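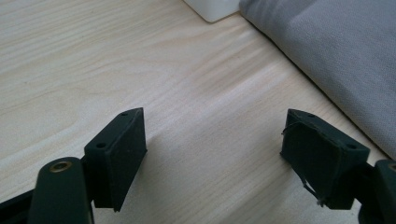
What does the Zirnham Seed Germination Record contain?

The data set holds 660 sowing records for hardy annuals and kitchen herbs, kept at the Zirnham trial garden from one June to the next. Each record gives the variety, sowing depth, compost, date of first shoots and number of seedlings.

Format
One CSV file, with one row per tray. Depths are in millimetres. A blank cell means that no reading was taken; a zero is a true zero.

Known limits
Trays placed in the Fortin cold frame were checked weekly, all others daily. Records for parsley are incomplete.

Maintenance
Compiled by Oi-ling Tseng. Corrections should be sent to Kuo-hua Man, quoting the tray number.
Last revised February 20, 2019.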